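Flultoler Washroom Episodes: data card

Version 2
Last updated: 2026-02-12
Maintainers: Nele Meijer, Nam-gil Ahn
Site contact: Ratih Kusuma, housekeeping lead, Ollasura guest residence, Clasville

Summary

Flultoler is a set of 321 teleoperated episodes of washroom upkeep, recorded with a two-handed robot at a working guest residence. It covers handling of towels and small wrapped items. It was collected alongside a study of how housekeeping jobs change when part of a room turn is handed to a machine. Of the 321 episodes, 237 are labeled complete, and the remainder are kept with a failure code.

Streams

Each episode has a head view, a wrist view, joint positions for both arms, and a text label. Wrist views are close to the object and often partly blocked by the fingers. Cylinders in shiny wrapping, such as the blue one below, produce strong highlights, and depth estimates on them should be treated as unreliable.

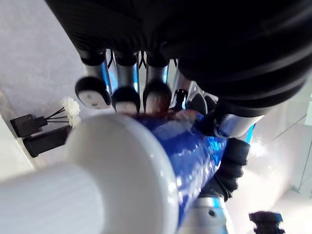 Does the robot shorten the shift for the housekeeping staff?

Shift length stayed the same. Room attendants spend less time on towels and restocking and more on inspection, guest requests and resets after a failed grasp. The job descriptions were rewritten in September to include the reset work, with a pay grade attached.

Staff involvement

Eighteen attendants took part in the study. Milagros Cabral trained them on the stop control and the handover procedure. Attendants may refuse the robot for any room without giving a reason. Refusals are logged by room only. Names, badge numbers and individual task times are not in the release.

Known problems

Towel episodes have no agreed end state. Attendants and operators disagreed on how even the lower edge has to be, so the "complete" label reflects the operator's judgment. A second label from the attendant is present where one was collected. Do not merge the two fields.

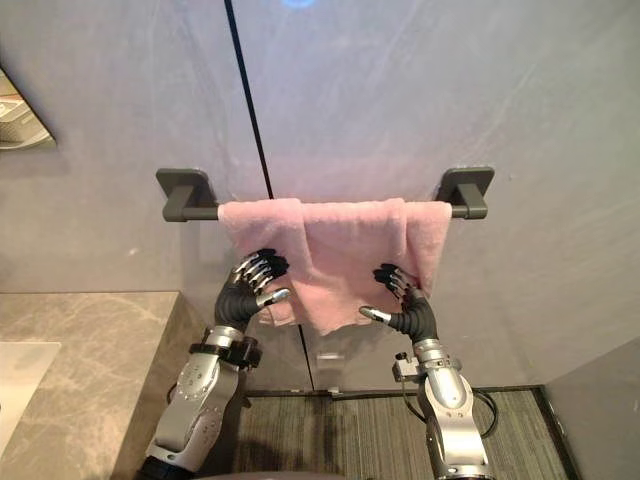 Head view, towel task: both hands at a pink towel on the rail.

Not suitable for

Staffing forecasts, individual performance scoring, or time comparisons between sites.

Loading

Use the Yang reader, version 2 or later. Older readers drop the attendant label without a warning. Send corrections to Rupert Marti.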